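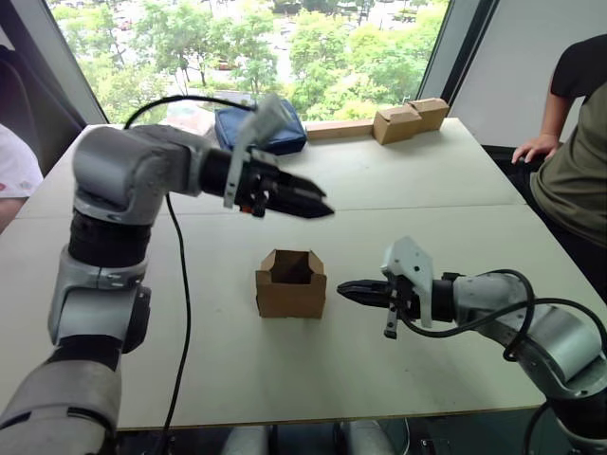 Figure 9.1 Open cardboard box on a white tabletop.

Chapter 9
Packaging and the Movement of Goods

Learning Objectives
After studying this chapter, students will be able to describe the levels of packaging, explain how a shipping carton carries weight, and calculate the packaging cost of a single order.

Opening Case: Rullholm
In June, the housewares firm Rullholm moved its mail-order business to a new warehouse. Under the direction of Duyên Trịnh, the shipping department reviewed 2783 customer orders and recorded the carton used for each one. The firm stocked 9 carton sizes at the time. Most orders had been packed in the two largest, and a good part of what the firm paid to ship was empty space and paper fill. Gianni Pagano, who managed purchasing, had chosen the large cartons for their low unit price. The price of the carton was recorded in one account and the cost of freight in another, and the two had never been compared.

Decisions of this kind are the subject of the present chapter. Packaging is bought by one department, used by a second, and judged by a customer who has no contact with either.

9.1 Levels of Packaging
Primary packaging touches the product itself, as a jar touches the jam inside it. Secondary packaging groups several units for sale or display. Tertiary packaging protects goods in bulk during storage and transport - the pallet and its stretch wrap are the usual case. A single carton may serve at more than one level, depending on how the goods are sold.

9.2 The Corrugated Carton
The ordinary shipping carton is made from corrugated board, in which a wavy inner layer of paper, called the medium, is glued between flat outer layers, called liners. The ridges of the medium are known as flutes. A carton is normally designed so that the flutes in its side walls run up and down when it stands upright, and in this position they act as a row of small columns. Board that has taken up moisture from the air loses much of its stacking strength.

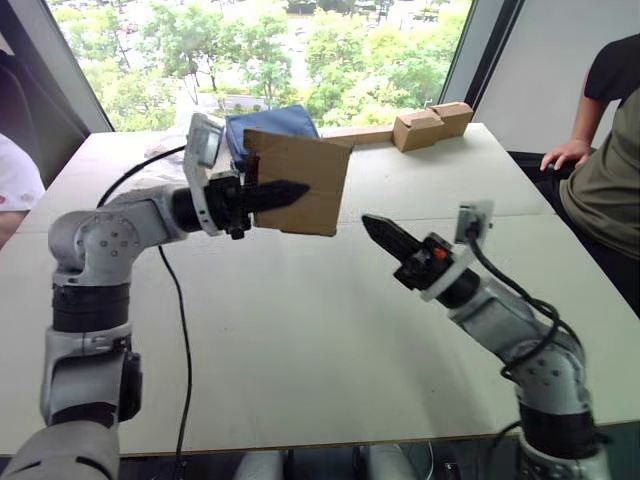 Does a heavier board always make a better carton?
A heavier board is useful only when the load or the stacking height calls for it, and in other cases it adds to material and freight costs.

Section 9.3 takes up the choice of board grade and returns to the Rullholm figures.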